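5. Setting up the two-arm planner

This section assumes that both arms are bolted down, powered and answering to their own names. If the left arm answers to "right," go back to section 4 and swap the network cables. Changing the names in software also works, until the next update puts them back.

5.1 Starting the planner

1. Open Kundus Control and load the workcell profile you saved in section 3.
2. Select Planner, then Bosen (two-arm). The single-arm planner is listed first and will happily accept both arms. It plans for each as though the other had never been built.
3. Set the planner port to 1281. Leave the box marked Auto alone. Auto picks a port and keeps the number to itself.
4. Press Connect. Two green bars should appear, one per arm. A yellow bar means the joint readings are late. A gray bar means they aren't coming.

Note: The planner takes a while to load its collision meshes and shows no progress bar. We have asked for one. Pressing Connect again starts a second planner, and the two will argue over the arms until you close one.

5.2 Drawing the shared zone

The shared zone is the part of the table both grippers can reach, and therefore the part where they can hit each other. Bosen lets only one arm enter it at a time unless you say otherwise in 5.4.

1. In the Workcell tab, click Add zone and choose Shared.
2. Jog each arm in turn to the farthest point you want it to reach across the center line. Click Mark at each point.
3. Set the margin to 5 cm. Smaller values are accepted, in the sense that the software will not stop you.
4. Click Compute. The zone appears in purple over the table model.

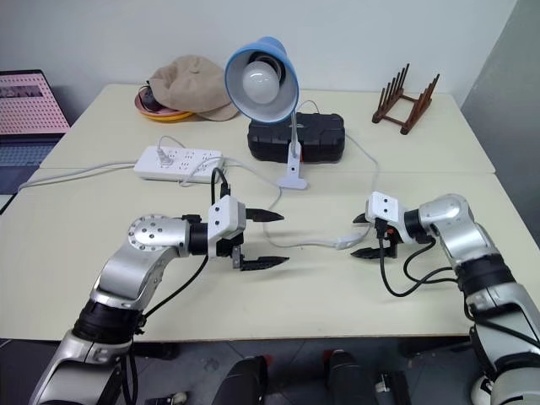

5. Add keep-out boxes for anything that stays on the table while the arms run. Make each box a little taller than the object. The planner thinks in boxes, and a gooseneck lamp or a dish rack is a box as far as it is concerned.
6. Save the zone under a name you will recognize in September. The profile list is already full of things called "test" and "test_new_2."

Caution: Cables are not modeled. The planner knows the shape of each arm down to the fingertips and has no opinion at all about the cable hanging off it. Run every new motion at the lowest speed first, with a hand on the stop button, and watch the cables instead of the screen.

5.3 Loading the perception map

Patwary, the perception module, builds a height map of the table and passes it to the planner. Keep-out boxes always win over the map, so an object you have boxed stays boxed even when Patwary decides it is a shadow.

1. Move both arms to Home. Patwary removes the arms from its view using the joint readings, but does a better job when they are out of the way.
2. In the Perception tab, set the grid to 192 cells per side.
3. Click Capture, wait for the map, and compare it with the real table. Thin things come out thicker than they are. Shiny things may come out as holes.
4. If you find a hole, cover it with a keep-out box. Moving the light also helps, and so does moving the shiny thing.
5. Click Send to planner. Capturing a map does not send it. Most support requests for this section end here.

5.4 Allowing both arms in the zone

Leave this off until the one-at-a-time setting has run a full job without a fault.

1. Under Zone rules, change Exclusive to Coordinated.
2. Set the number of arms allowed to 2. The field also accepts 3, for reasons lost to history.
3. Choose which arm gives way. The default is Neither, and it produces exactly the standoff you would expect: both arms stop and report that they are waiting.
4. Run the Ornamix viewer and replay the planned motion before sending it to the hardware. Red links mean the margin was broken somewhere along the path. Drag the time slider to find where.

Note: Ornamix replays the plan, and the plan is not the motion. For what the arms really did, open the joint log, covered in section 6.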